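Robot Learning Lab, Week 4
Collecting demonstrations: what I want you to know before you touch the arm
Notes by Joanne Gosling

Last week we talked about the policy. This week is all about what you feed it, and I'm going to be a bit of a bore on the subject, as I've thrown away more bad data than I care to remember (ask Roman Wróbel about the Fernico set sometime).

A demonstration is one complete try at a task, from the home pose back to the home pose. You drive, the recorder runs, and what you get out is joint positions, gripper opening and camera images, all on one clock. If you stop halfway to scratch your nose, the model gets to learn that too! So decide what you're going to do before you press record, then do it at a steady pace.

We'll work in pairs – one person drives and the other resets the table and writes the log. Swap after every 4 episodes. Tired drivers get sloppy, and you can see it in the curves afterwards.
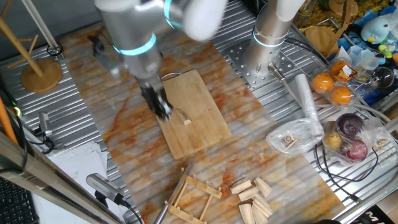 Fig. 2. Gripper over a small wooden block on the cutting board. More blocks are piled near the edge of the table.

Things on the table that have nothing to do with the task are fine, and I'd like you to keep them. Fruit, bags, a dish rack, whatever. A policy trained on a bare table tends to fall apart the first time somebody leaves a bag of onions next to it. What I don't want is the same clutter in the same spot all afternoon, so shuffle it between episodes. Move the target as well, and turn it a little. The wedge-shaped blocks are harder to grip than they look, so leave those until you've got a feel for the controls.

Failed grasps: keep them, but mark them. If you miss and recover within the same episode, log it as "recovered" and carry on. If you drop the block off the table, end the episode and log it as "fail". Please don't delete anything yourself – the Whitcombe group last year did, and we never worked out which numbers were missing.

For Friday: 3 sessions per pair, logs uploaded to the Wono folder, and a paragraph on which episodes you'd leave out of training and why. Read the Civthorpe handout first if you haven't, mainly the part on camera placement.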